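Framing service for small pictures to continue into summer

Jan 23, 2026

The framing service introduced last year by the Brulter Community Arts Centre is to continue until the end of July, the centre has announced. Residents may bring in small photographs, prints, certificates and children's drawings and have them placed in a standing frame at a fixed charge. Repairs to existing frames will be accepted under the same scheme.

The centre reports that 678 frames passed through the service in its first period of operation. Of these, 420 were new frames fitted with a picture brought in by the customer. The remainder were frames already in the owner's possession which needed a new backing, a new stand or a replacement for broken glass.

The decision to extend was taken after a review of demand at both collection points, Brulter and Sepp. According to the review, most enquiries concerned frames small enough to stand on a shelf or a bedside table. Large wall frames were requested less often than expected and will no longer be accepted at Sepp, where storage is limited. They may still be left at Brulter by prior arrangement.

Backs and stands

The review pays particular attention to the backs of frames. In the small standing type, the picture is held in place by a backing board, and this in turn is kept in position by metal tabs or clips. A hinged or slotted leg allows the frame to stand. Where the tabs have been bent many times they may break, and where the leg has been forced beyond its natural angle the board around it may tear. Both faults can usually be put right without replacing the whole frame.

Customers who wish to change a picture at home are advised to lay the frame face down on a clean, flat surface before opening it. Grit on a table top will mark both glass and moulding. The tabs should be raised only as far as is needed to free the board, and the board should be lifted from the edge furthest from the hinge, if there is one. The glass should be left where it is unless it requires cleaning.

An easel back, where fitted, should be offered up to the frame before anything is fastened, so that its direction can be checked against the picture. The centre notes that a picture placed upside down in relation to its stand is the most common reason for a frame being returned.

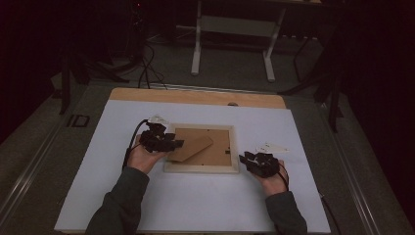
Pin-yu Wan wrote in reply to the announcement that the point about direction ought to be printed on the packaging of every frame sold. Two of the three frames in her hallway had been put together the wrong way up, she wrote, and in one case the tabs had snapped when she tried to correct it. She asked whether the centre would supply tabs separately, as she did not wish to hand over a complete frame for the sake of a piece of metal smaller than a fingernail.

The centre has confirmed that tabs, clips and stand legs may be bought over the counter at Brulter for as long as stocks last. They are sold singly. Customers are asked to bring the old part with them, or to measure the thickness of the backing board, as parts from different makers are seldom interchangeable. No parts are kept at Sepp.

Materials

New frames offered under the scheme will continue to be supplied in two ranges. The Otico range has a narrow border and is intended for photographs and postcards. The Trolex range is deeper at the sides and stands more firmly, and is recommended for certificates and for anything mounted on thick card. An order for 1,000 backing boards has been placed to cover both ranges until July.

Several customers asked during the first period whether a light wood finish would fade. The centre's advice is that all pale finishes alter to some degree in direct sunlight, and that the picture itself will normally suffer first. A frame should not be kept on a south-facing window sill. It may be dusted with a dry, soft cloth. Sprays should not be applied to the frame, as liquid can run behind the glass and stain the edge of the paper.

The centre also draws attention to the choice of stand. A leg which folds flat against the backing board is convenient for posting and storage. It should be opened fully before the frame is set upright, and the frame should be lifted by its sides when it is moved. Picking a frame up by the leg places the whole weight on the joint.

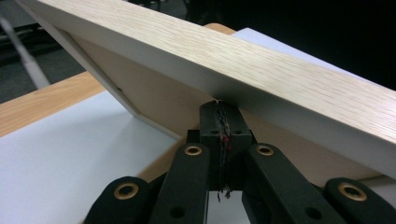 The back of a frame with a light oak finish, showing the white stand leg.

Charges and collection

The charge for fitting a customer's picture into a new frame is unchanged. Repairs are priced on inspection, and no work is begun until the customer has agreed the cost. Frames which cannot be repaired are returned without charge.

Work left at Brulter will normally be ready within 11 working days. Items left at Sepp are taken to Brulter for the work to be carried out and then returned, and a longer wait should be expected. Customers are notified by letter or by telephone, according to the preference given on the form. Frames not collected by the end of July will be kept at Brulter until the owner has been contacted.

Items should be wrapped in paper or cloth when they are handed in. Broken glass must be removed beforehand, or the parcel clearly marked. The centre is unable to accept frames containing pastel or charcoal drawings which have not been fixed, or pictures which have become stuck to the glass. Owners of such items are advised to consult a conservator and should not attempt to peel the picture away.

Valuable originals should not be left at either point. A copy may be framed in their place, and the copying desk at Brulter will make one on request at the usual rate. Family photographs are accepted, although owners are encouraged to keep a copy of any print that could not be replaced.

Schools and groups

Schools and local groups may again submit work in batches. Each batch should be accompanied by a list giving the size of every item and stating whether it is to stand upright or lengthways. This information is needed even where the direction of the picture appears obvious, as the leg is fitted to suit. Items in a batch should be of no more than two different sizes.

Groups which would prefer to fit their own pictures may order frames in either range without the fitting service. A printed sheet on opening and closing the back will be included with each order. The sheet has been rewritten following comments received during the first period, and now deals with clips as well as tabs.

Forms are available at the front desk at Brulter and from the library counter at Sepp. Completed forms should be handed in with the item and not sent separately. Enquiries about large frames should be made in writing to the Brulter desk, giving the height and width of the frame and a short account of the work required.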